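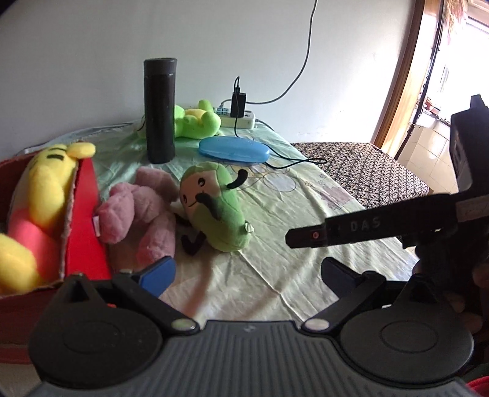 Tuesday, late

Long one today, and I've drunk far too much tea. I finally got the new grasp planner talking to Fillwood, and it spat out 14 poses for the green plush toy before it fell over on the bottle. Dark thing against a pale wall, you'd think that would be easy! The depth filter keeps smearing the edge of it into the wall, so the planner thinks it's twice as wide as it is.

Marites Samonte reckons I should stop fiddling with the filter and look at the timestamps first. She's probably right – the pose stream was about 23 milliseconds behind the images when I checked, and I'd been blaming Shukla for that all week (sorry, Shukla).

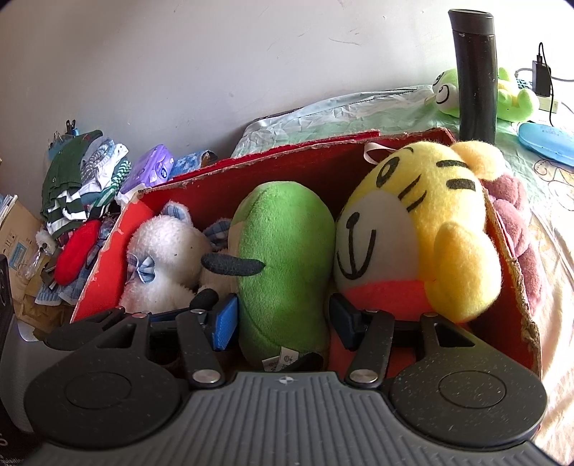
Anyway, I moved the time sync into its own process and reran the 2 worst logs. Better on one, the other still drifts near the end. Must write the replay script properly tomorrow, and ask Marites which branch of Dristard she's on, mine won't build.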